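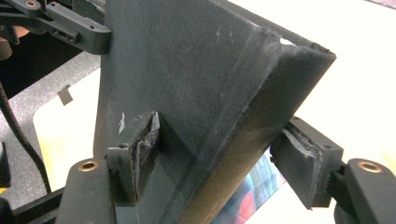
Kwabena Aryee told me on Friday that the grip strips should have been swapped well before anything got dropped, and that a schedule taped to the wall would have done it. He has a point! The book-handling work over at Gostow stopped for most of a day this week after a hardcover slipped out of the fingers and landed corner first, and I went by to find out what went wrong (I also wanted to see the grippers, I'll admit it).

If you missed my earlier piece, Gostow is teaching its robots to sort and shelve library books. People do the job first with hand-held grippers, over and over, and the recordings are what the robots learn from. They're up to 1,557 recorded runs now, all of them with the same Flaron strips on the fingers, the soft black kind you press on and forget about. Forgetting about them is pretty much what happened.

Flaron is supposed to grip cloth covers and glossy covers equally well, and for a good while it did. Then it started to lift at the edges. Once an edge lifts, the book is sitting partly on the strip and partly on a loose flap, and the flap slides. The day of the drop, the operator felt the cover creep, squeezed harder, and the whole strip shifted. Down it went. No toes were involved, I asked.

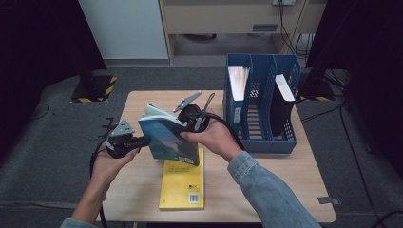 The drop itself was no big deal. What worried the crew was the recordings made before it, when the grip was already going but the books were staying put. A person feels a book start to slide and fixes it without thinking, a little tilt, a bit more squeeze, and all of that goes into the data. Train a robot on it and you may get a robot that tilts and squeezes for no good reason. So they pulled the last 200 runs and went through them one at a time, which sounds like a terrible afternoon to me. They threw out 44. The rest stay in for now, though I got the feeling not everyone was happy about that. 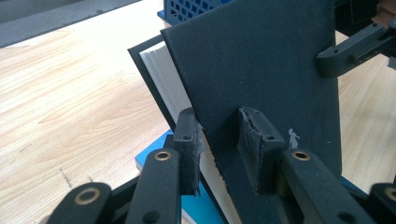 Hardcovers are the troublemakers here. Paperbacks give a little when you pinch them, so even a tired strip gets some hold, but a stiff board gives you nothing back. Catch one by the front cover with the pages partly open and the weight wants to swing away from you. Rough edges can't be helping either: the dark gray cover has a ragged lower edge with the fibers showing, and the pad pressed against it is torn and peeling along the top. Put those two together and I'd be nervous carrying it across a table, never mind onto a shelf.

New strips are coming from Domel, a thicker kind with a stitched border, and Gostow has ordered 4 sets to try out. Castillo, the other site doing this work, has been told to check its fingers before each session and stop if an edge has come up. Kwabena still wants his schedule on the wall.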